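4. Filling the amenity trays

Applies to the Pilolwood guest bath tray, four-compartment, blue. For the single-row Fernon tray see section 6, the layout is different.

Before you start

Read 4.1 first even if you've done the old layout. It changed in March and people are still filling the razors side wrong.

You need:
one tray, clean and dry
packets from the Munro carton (check the label on the short end)
razors
a clear stretch of bench, wood or laminate, no cloth
restock sheet

Wash hands, or new gloves. Hair back. No drinks on the bench.

4.1 Setting out

1. Wipe the tray. All four compartments, corners too. Let it dry.

2. Set it on the bench with the sides square to the bench edge. Top pair away from you, bottom pair close to you. All the steps below go by that.

3. Open the cartons on the floor or a cart. Never on the bench – staples scratch the wood and bits of tape end up in the trays.

4. Tip out only what you need for this tray. Razors go to the left, on the bare bench, seperate from everything else.

Note: if your tray came as loose bins, push them together two by two and treat them as one tray. Don't leave gaps, packets slide down between.

CAUTION: Razors come out of the bag capped. If a cap is off, stop, pick the razor up by the handle and put it in the sharps tub. Do not try to find the cap and put it back on.

4.2 Filling

5. Upper left, soft white goods and small wrapped packets. Fill to the rim and stop. Packed over the rim they fall in the next compartment when the tray gets carried.

6. Upper right, long items. Lay them on a slant, all the same way. They won't go in flat, don't bend them to make them.

7. Lower left, small flat packets. One loose layer is plenty.

8. Lower right, razors. Last thing in, every time.

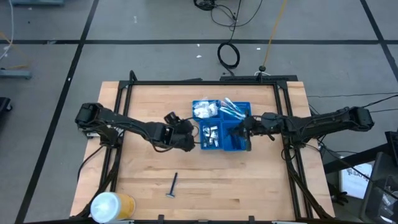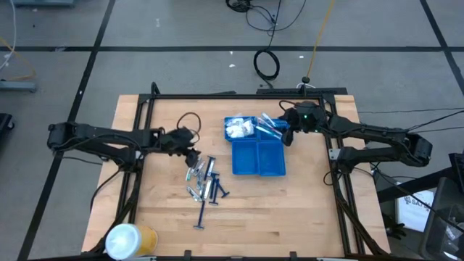

Order of filling matters more than speed. Top pair first, then bottom left, then razors, so your hand never has to reach across razors to get at something else. Long items always give the most trouble. They stick out past the tray side, as they do in the upper right compartment in both pictures, and a bit of overhang is fine. What isn't fine is overhang on the side where the next tray will sit, so leave a hand's width between trays if you are lining up several. In the second picture the razors are still in a loose pile on the wood and both lower compartments are empty. Leave them out like that until the rest is done.

9. Put razors in one at a time, heads all pointing the same way. Don't scoop the pile. Handle color makes no difference, mix them.

10. Look over the bench. Anything left lying on the wood either goes in the tray or back in the carton before you start the next one.

11. Mark the tray on the restock sheet and initial it. Initials, not a check mark.

Note: a full shelf is 18 trays. Part shelves are OK, write the number on the shelf tag.

CAUTION: Do not stack filled trays without the divider sheet. The one on top crushes the soft goods and splits the wrapping on the long ones.

4.3 Carrying

12. Two hands, under the short sides. Not by the rim.

13. Trays with perforated walls – keep them level, the slim packages can poke through the holes and catch on your sleeve.

14. Slide onto the shelf, don't drop. Overhang toward the back.

4.4 If something's off

Packets sliding into the next compartment: overfilled. Take some out till they're level with the rim.

Long items won't stay on the slant: too few in there. Add more, or turn them to the other corner.

Torn wrapper: pull the item, don't tape it. Goes in the returns box.

Tray rocks on the bench: something underneath, usally a packet. Lift and check.

Ran out of one thing halfway: leave that compartment empty, flag the tray with a yellow tag. Do not fill it with somthing else to make it look full.

Reordering

Munro cartons hold 252 packets. Order when you open the last one, not when it's empty. Razors come in bags of 20. Orders go to Hollis Whitfield, trays and divider sheets to Jarrah Lockyer.

Section revised August 2, 2018, M. Paewai. Replaces the sheet taped to the cupboard door, please take that one down.

Next: 5. Divider sheets and shelf tags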